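Empty cartons and plastic cups on a shared work table – where do they go?

Posted by Cheng-en Lai in Raltside

We share one work table in our unit and it collects drink cartons, cups and tape. Do the carton and the cup go in the same recycling bag? And does anyone rinse them first?

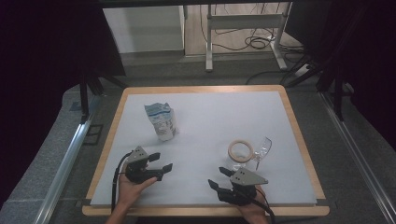 Carton, masking tape and clear cup on the table.

Behrouz Ghasemi
Depends on your hauler. Ours takes cartons with paper, but only if they're rinsed and flattened. For the cup, look for the number on the bottom – ours won't take every kind of plastic. Keep the tape if there's any left on the roll.

Eliécer Marulanda
Just trash the lot, it's two things.

Saeed Sadeghi
Please don't trash them before you check. The Raltside list changed in April and cartons are on it now. We put a small bin 30 inches from the table and most of it ends up in there. Tape lives on a hook under the edge.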